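Small Bottles: How Droppers Work and How to Store Them

Age group: 8 to 11. Reading time: short.

A dropper bottle is a small bottle made to let liquid out one drop at a time. Eye drops, food colouring, glue and ink are all sold in bottles of this kind. Most of them have three parts: a body, which holds the liquid; a nozzle, which is the narrow part the liquid leaves by; and a cap, which covers the nozzle and keeps air out.

How a drop is made

Turn an open dropper bottle upside down and, in most cases, very little happens. The hole in the nozzle is narrow, and air cannot easily get in past the liquid. Squeeze the body and the pressure inside rises. Liquid is pushed out and hangs from the tip. It hangs there because water particles pull on each other. This pull at the surface is called surface tension. When the drop becomes too heavy, it falls.

Drops from one bottle are nearly the same size. If 20 drops make 1 millilitre, then 300 drops make 15 millilitres, or three teaspoons. A different nozzle gives a different drop, so the sum must be done again for each type of bottle.
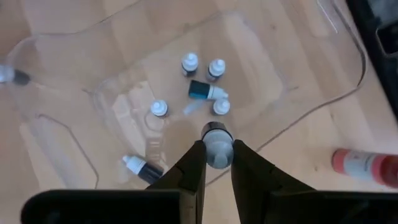

Small dropper bottles on a wooden tabletop.

Why the caps have ridges

Run a fingernail round the cap of a bottle and you may feel thin raised lines. These are ridges. Smooth plastic slides under a finger, especially a damp one. Ridges give the skin something to push against, so less force is needed to turn the cap.

Many bodies are dark. Some liquids change when light reaches them, and brown plastic or glass blocks part of that light. The colour of a cap can also be a code, but the code differs from one maker to another. Always go by the label.

Sorting into a bin

Small bottles roll. A bottle on its side on a flat table can travel a long way from a light knock — a bottle standing up usually stays where it is or falls over. A bin with walls stops the rolling. The steps are as follows.

Ask an adult before touching any bottle. Some contain medicine or glue.
Check that each cap is screwed on.
Put the widest bottles in first, standing up.
Fill the spaces with the narrow ones.
Look over the table for any left behind.

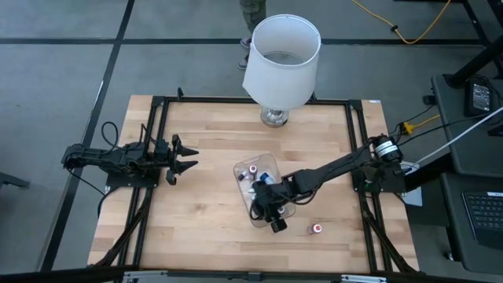

Clear plastic is useful for this job. The contents can be checked from the side without lifting anything out, and a leak shows early on the floor of the bin. Walls that narrow towards the base have a second use: empty bins of the same shape will stack inside each other.

Try it

Fill a clean, empty dropper bottle with water. Count 40 drops into a teaspoon, then 70 into a second one, and compare the levels. Put one tiny spot of washing-up liquid in the water and repeat. The drops should now be smaller — soap weakens surface tension. 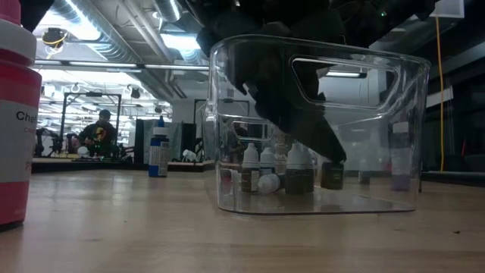

Gatti wrote in to ask whether warm water gives smaller drops than cold water, and reported that at home it took more warm drops to fill the same spoon. Surface tension does fall as water warms, so the result is a reasonable one, although the difference is slight and easy to miss. Use the same bottle for both tests and hold it straight down each time.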